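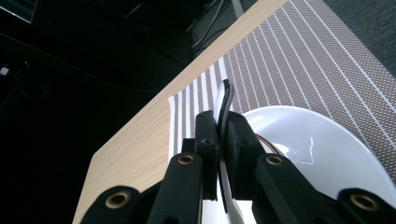
Liesbeth Van Wijk

Can a machine lay and clear a table yet?

I hope this is the right corner of the site for it, and forgive me if it runs on a bit, I'm a great one for giving the whole background. We have 4 at home for supper most evenings, and more when my sister's lot come over from Gratthorpe, and for years now the job I've liked least has been the table. Cooking I love. Washing up I can put the radio on for. But getting the mats straight, the plates on, everything off again, crumbs shaken out, mats back in the drawer, and then the whole business again at breakfast... I would happily hand that over to anything with a motor in it.

My nephew says I'm ten years too early. My neighbour says I'm being silly and there must be something by now, what with the floor cleaners and the lawn mowers that trundle about by themselves (hers is called Prastus, after the make, and it does get stuck under the hydrangea). So I thought I'd ask people who know more than either of them. I'm not after anything grand. Woven placemats with stripes, plain white plates, a light wooden table, that's the sort of thing it would have to cope with. Would a pair of mechanical fingers manage a plate lying flat on a mat? Could it pick up something thin without dropping it or bending it? And if the answer is "not yet", is it the sort of not yet where I should start saving, or the sort where I should just teach the children to do it?

Any thoughts gratefully received, and if anyone has had one of these arms in their own kitchen I should dearly love to hear about it.

Posted August 22, 2021

oldfitter_ljungberg

Hello Liesbeth, what a nice thing to ask about. I spent most of my working life at Ljungberg, on the packing side, where we had arms putting trays into cartons all day long and doing it very well, so I can tell you a little about why the factory has them and your dining room doesn't.

Our trays arrived in the same place, the same way up, every time. If one came down the belt a couple of fingers' width out of line the whole cell stopped and a light came on and I had to walk over. Your supper table is never the same twice, bless it. Somebody has pushed their plate away, somebody has left a fork across it, and the mat has gone skew.

Plates are harder than they look, too. A glossy white one throws the light back at you, and a camera trying to find the rim can get confused by a bright streak across the middle. Then there's getting hold of it. A two-fingered grip with flat jaws is lovely for something standing up between them, a bit of card, say, and it will pinch that quite happily. A plate lying down gives it very little to pinch. You and I slide it to the edge of the table or get a fingernail under the rim without giving it a thought. On our line we used suction for anything flat, and that was fine until a tray came through with gravy on.

Woven mats I'd worry about as well, as they're inclined to travel when you drag something over them. If you ever do try a machine, lift them out of the equation and use a bare table, at least to begin with.

As for saving up, I'd put the money towards a holiday and look again in a few years. I'd be delighted to be wrong, mind you. My wife says I should add that the children ought to be doing it anyway, and I've promised her I would.

marrow_and_mint

No. Get a tray.

TeaAtFour

I can only speak for my own house but we did have a little desk arm for a while, a Wuvow, that my son built from a kit one January. It was great fun! It could put a sugar lump in a cup if you set the cup exactly on the pencil mark, and everybody who visited had to be shown. We tried it on saucers and it mostly shoved them along until one went over the side, and after that I only let it have the plastic picnic ones. It took 3 goes to pick up a paper napkin and by then I'd laid the rest of the table and the potatoes were getting cold.

So for real suppers I'd say not yet, but if the children are the right sort of age a kit is a lovely way to spend a wet weekend, and you'll all come away with a good deal more respect for your own two hands. Do put an old towel down first. And mind where the wires go, ours were forever trailing across the butter.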